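4.2 Self-reported bedtimes and what they measure

Much of the literature on bedroom light and sleep rests on a single question: what time did you go to bed? We doubt that this question means the same thing to everyone who answers it. In the Trellmont survey, 563 adults gave a usual bedtime, and the published analysis treats each answer as the start of an attempt to sleep. A second reading is just as plausible. Many people get into bed to read, talk or watch something, and the survey had no follow-up item that would separate them from the rest.

The problem grows when light enters the model. Ye's reworking of the Trellmont data reports later sleep in rooms with brighter windows, but brightness was scored by the occupants themselves on a five-point scale, once, in March. A room that seems bright on a Saturday morning may be scored quite differently after dark.
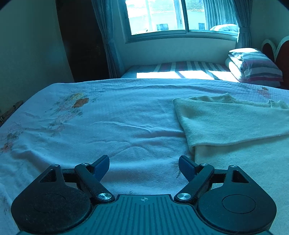 Figure 2. A bedroom with a bright window.

We asked 84 of the original respondents to score their rooms again. Only 36 gave the same answer both times. Shiyu Ye has suggested that the changes reflect real differences in season or curtains — a fair point, though one that hardly rescues a measure meant to describe the room over a whole year.

Nor are we persuaded by the diary data from the Skedora study. Its entries were often filled in several days late, and the authors kept them all. Until bedtime and light are both recorded on the night in question, we would treat the reported link as weak evidence, and its size as unknown.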